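Journal > Grikulton Days > November

One tennis ball and a sore shoulder

Fri 15 November

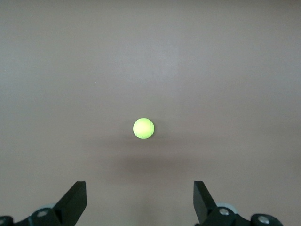
So I've started playing again! Forough Esfahani talked me into it over lunch (she has been working on me since October) and I finally ran out of excuses. I dug my old racket out of the hall closet, and the grip had gone all sticky and gross, so I spent the first part of the evening peeling it off in little black crumbs that got all over my socks.

The court behind the Liew building is free after work if you don't mind the cracks, and I don't. We played for 40 minutes. I say played, but mostly I ran to the fence and back while Forough stood there being nice about it. My serve is gone, completely gone, it went into the net or over toward the parking lot and I apologized to a man getting groceries out of his car. My backhand was better than I remembered though, and there was one rally near the end where I hit a really low one right down the line and yelled so loud a dog started up somewhere.

I do love a tennis ball. That ridiculous yellow-green, and the fuzz, and the curvy seam that I used to trace with my thumb on the bus to practice when I was a kid. I keep picking one up while I'm on the phone. Tonight I was on with Zulkifli Lubis for ages about his new kitchen and I must have squeezed it the whole time, which is probably why my hand hurts along with everything else.

Dinner was leftover soup and too much bread. I need new shoes before next time, the old ones pinch at the toe, and I should get a proper grip from Lokeo instead of the tape I wrapped on in a hurry. Forough wants to go again on Sunday morning. I said yes and then tried to lift my arm to put a plate away, so we'll see. Hot bath now and then bed.

2 comments | 2 shares

Recent entries
Soup weather, finally
The closet I keep not cleaning
Breakfast at Grillel with Mom
Bus late again, wrote this standing up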